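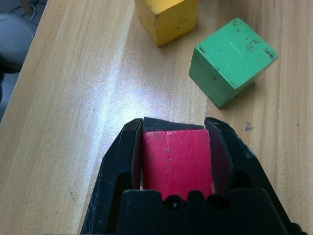

Session 9: Learning from a handful of demonstrations
Robot Learning, Zavala course. Notes by Ximena Becerra, with corrections from Jacinto Villaseñor

Last time we finished with plain behaviour cloning, and with Braulio's very good question: if the policy only ever copies, why does it fall apart two centimetres away from where it was trained? Today is the answer, or most of it, and it's my favourite session of the course.

Where the trouble comes from

A cloned policy maps what the wrist camera sees to the next small motion. During a demonstration the person is skilled, so the gripper nearly always approaches a block along a sensible line. The data are full of good views and almost empty of bad ones. At run time the policy makes a small mistake, gets a view it has never met, makes a larger mistake, and off it goes. The textbook name is covariate shift. I prefer "drift", and I'll accept either in the report.

Ross-style relabelling (ask the expert what they would have done, at every state the robot visits) fixes this on paper, but it's tiring for the expert and awkward with a real arm. So we look at a cheaper trick!

Backward collection

Start from the end. The block is already between the fingers. Now open, and move the gripper away along a random path, recording all the way. Play the recording in reverse and you have an approach to the block from somewhere odd, with the correct answer attached to every step. One grasp gives you as many approaches as you have patience for, and the person only has to get the grasp right once.

Two things to watch:

The reversed motion has to make sense. Moving away from a block on a table reverses nicely. Pushing a block doesn't, and neither does dropping one.

Keep the other blocks in view for a good share of the recordings. If the target is always alone, the network learns "go to the coloured thing" and ignores which colour you asked for. Macario Esquivel's group found this out the long way in July.

What we measured

Same network, same training time, red block as target, yellow and green as distractors. Set A was 200 ordinary demonstrations. Set B was 2000 reversed approaches made from a much smaller number of grasps. Set B took less human time to collect and won clearly on shifted starts. On starts close to the training positions the two sets were level, which surprised me, and I'd love someone to dig into it for a project.

Glare on the tabletop hurt both sets. Brisa Alvarado is trying brightness changes as augmentation and will show her curves on Wednesday.

For next time

Read the Trullberg notes, section 2 only. Then sketch one task where backward collection would work and one where it would quietly teach the robot something false. Half a page is plenty, drawings welcome.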